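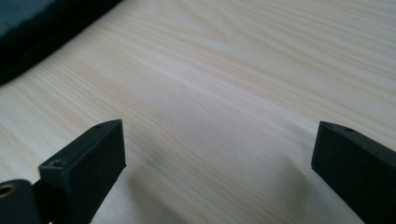
Fig. 3. Light wood-grain tabletop.

Section 3: Getting your comment drive set up in Dondance

Okay, so you have a login and you've picked your docket (if not, go back to Section 2, I'll wait). This section gets your member list in, your letter template written and your first test comment out the door. I've set up Dondance for every farm rule we've worked on at Andivari, from crop labeling to milk pricing, and I still keep these pages open next to me when I do it.

Set aside an hour. You'll want your member spreadsheet, the docket number and the closing date of the comment period.

3.1 Bring in your member list

1. Open Lists and click New List. Give it a name with the rule in it. "Seed labeling, members" is good. "List 2" is going to make you miserable in January.

2. Click Import and choose your spreadsheet. Dondance takes plain CSV files and anything exported from Ronier. If your list lives in Ronier, use the export called Full Contact, because the short one drops the mailing address and you need it for step 4.

3. Match the columns. Dondance guesses, and it guesses pretty well, but it loves to put the farm name in the Last Name box. Check that one every time!

4. Click Match Districts. This looks up each address and fills in the House district and both state legislative districts. Rural route addresses are slow, so go get a coffee.

5. When it's done, open the Unmatched tab and fix what you can by hand. On our last import we had 2,161 names go in and 703 land in Unmatched, and nearly all of those were PO boxes. People out here get their mail at the post office, that's just life. Type in the county for those folks and pick the district from the menu.

Note: You can skip the PO box cleanup if you're only commenting on a federal rule. Agency comments don't need a district. You only need it for Section 5, where we write to lawmakers.

Caution: Importing the same file twice makes a second copy of everybody. There's no undo for an import. If you aren't sure the first one took, look at the count at the top of the Lists page before you click anything else.

3.2 Write the letter template

1. Go to Letters, then New Template.

2. Paste in the docket number exactly as the agency writes it, dashes and all. Dondance puts it at the top of every letter for you.

3. Write your opening. Keep it to a couple of sentences: who we are, what rule this is, whether we're for it or against it or (usually) for some of it.

4. Drop in a Personal Block. It's the green button that looks like a speech bubble. This is where each member writes about their own place, and it's the part I'd fight for if you told me I could only keep one. A dairy farmer explaining what a reporting change does to her Tuesday is worth reading. The same paragraph sent in hundreds of times mostly gets bundled up and counted as one letter.

5. Set the Personal Block to Required. It's optional out of the box, and if you leave it that way most people will scroll right on by.

6. Add your closing and save.

The whole letter can run to 2,000 characters, counting spaces and counting whatever the member types. I keep my part to less than half of that. If the counter goes red, trim your own words first.

Note: Kalliopi Konstantinidis wrote our sample openings, and they're in the Shared folder under Gulyás (named for the old project, long story, we never renamed it). Borrow freely. Just change the docket number!

3.3 Set the dates

1. Open Drive Settings and enter the closing date of the comment period.

2. Enter your own cutoff. I set mine 3 days ahead of the real one. The agency site gets sluggish on the last day and you don't want to be on the phone with forty upset soybean growers while it spins.

3. Check the time zone. Comment periods for federal rules close at 11:59 p.m. Eastern unless the notice says something else, and Dondance uses whatever zone your computer is in. If you're in Central or Mountain, change it by hand.

4. Turn on the reminder email. One reminder is plenty. We tried sending more, and people unsubscribed from everything, including the pancake breakfast.

Caution: Changing the closing date after the drive is live sends a notice to every person on the list. It goes out the second you hit Save, with no "are you sure" box. Ask me how I know.

3.4 Send yourself a test

1. Click Preview as Member and pick your own name.

2. Fill in the Personal Block the way a real person would. Don't type "test test test." Write a few lines so you can see where the page breaks fall.

3. Make sure the switch at the top right says Practice. In Practice mode the letter comes to your inbox and stops there. In Live mode it goes into the public docket with your name on it, and agencies don't generally pull comments back out once they've posted.

4. Read the email on your phone as well as your computer. Most of our members open it on a phone.

5. Have one other person do the same thing from their own house. Hilde Dierckx does ours, and on the last drive she found a dead link I'd looked at all morning.

If the test never shows up, look in spam first. Then check that your own address came through in the import with no space at the end of it. A trailing space doesn't show on the screen but it'll stop the mail cold.

3.5 Go live

1. Flip the switch to Live.

2. Choose who gets the first batch. I start with board members and anybody who has commented before, then send to everyone else the next morning.

3. Watch the Sent and Submitted numbers for the first hour. Sent means the email went out. Submitted means the person finished and the letter is in. A big gap between the two on day one is normal, folks are doing chores and they'll get to it after supper.

4. If Submitted is still at zero after lunch, pause the drive and go back to 3.4.

Note: Keep a copy of every submitted letter. Under Reports, click Download All and save the file somewhere that isn't just your laptop. You'll want those letters when the final rule comes out and you're looking for what the agency answered and what it skipped.

Steps in this section last checked Dec 2, 2019. Section 4 covers paper comments for members who'd rather mail it in.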